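Cunwood Hall - pre-event safety check, charity bake and soup day
Checked by: Bernice Bonsu, with Seidu Opoku for the kitchen bits
Date: 6 Sep 2000
Proceeds to: Ackah children's reading fund

Key: OK / FIX / ASK. Comments by me unless initialled. Sorry about the writing up, did this between the school run and work.

1. Front doors and porch
Both doors open outwards - OK
Door wedge removed - FIX. Wedged again. Took it out, put it in the desk drawer.
Mat flat - FIX. Left corner curls. Tape it or take it up for the day. Mrs from the corner house went over on it last December and was very nice about it, but still.
Ramp out and bolted - ASK. Ramp is there, one bolt. Kojo has the others?

2. Main hall
Fire exit at stage end clear - FIX. Stack of chairs and the raffle table. Move both, and don't move them in front of the other one.
Exit signs lit - OK
Extinguishers in date - OK, both
Numbers on the night: limit is 200 including helpers and the children's choir. Including the choir!! They come with parents. Vy Trịnh on the door with the clicker, someone to swap with her at half time so she gets some soup.
Collection buckets - sealed, numbered, two people to carry them. OK. Last year we raised 2,756 and it sat in a carrier bag under the coats till ten at night. Not again please.
Cables for the microphone - FIX. Run along wall not across the front.

3. Children's helping corner
Several of the kids have asked to do real work this time, not just colouring in. I'm all for it. Ages seven and up, one grown up to every four, parents told beforehand.
Permission slips - ASK. Got some back, not all. Seidu chasing.
Aprons - OK
Hair ties - FIX, buy a pack
Hand washing before and after, stool at the sink - OK. Stool has rubber feet, tried it myself.
Chopping: soft veg only, sitting or standing flat on the floor, no kneeling on chairs. Adult does onions, carrots and the bread.
S.O. - can we say one child per board. They chat and reach over each other.
Yes. Agreed, one per board. 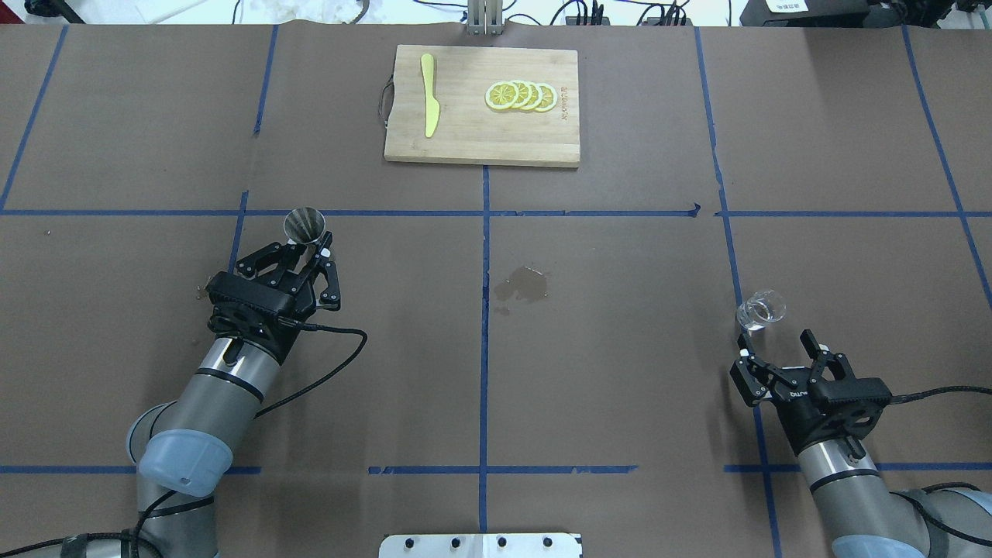
Allergies list on the wall by the hatch, big letters - FIX. Not done. Nut cakes on their own table, own tongs, and whoever serves there doesn't wander off to help with the others.

4. Kitchen
Gas cooker - OK, lit all rings, back left is slow
Urn - FIX. Lid doesnt lock. Use the smaller one from Jusness, Kosmas Stamatopoulos says he can drop it off if someone rings him before he leaves the shop. Urn goes at the back of the worktop, flex tucked behind. No children past the hatch, no exceptions, even mine.
Fridge temp - OK, reads four
Fire blanket - ASK. Bracket there, blanket not. Somebody has borrowed it?? Must be back before we light anything.
First aid box - FIX. Blue plasters nearly gone, no burn dressings. I will get from the chemist tonight.
Floor by the sink - damp when I went in. Seidu looked underneath, pipe seemed ok. Mop and put the yellow sign out. Look again on the morning.

5. Toilets
Lights, locks, soap - OK
Paper towels - FIX, one roll left
Pull cord in the disabled toilet tied up out of reach - FIX, done on the spot. It has to hang to the floor or theres no point having it.

6. Car park and outside
Lamp over the steps - FIX. Out. Kojo Mahama has a ladder and says he'll do it, needs somebody to hold the bottom.
Drop off space for the Brirport minibus - cones out by four. Eleven older neighbours coming on that and some are slow on the steps, so two people to meet it please. Not just waving.
Bins pushed back - OK

7. Left over from last time
Leaflets: 1,000 printed, box is blocking the meter cupboard. FIX. Take a handful each and post them down your own road.
Key list - out of date, has people on it who moved.
Phone number for whoever is in charge on the night, by the hall phone - FIX. Mine till someone else offers.

Overall: can go ahead if fire blanket, stage exit, urn and outside lamp are sorted. The rest I can live with but would rather not.

K.M. - lamp done. Bolts are in my van, bringing them.
V.T. - happy with door. Is the clicker the one that sticks at 61? If so I'll use pencil and paper.
B.B. - yes that one. Pencil.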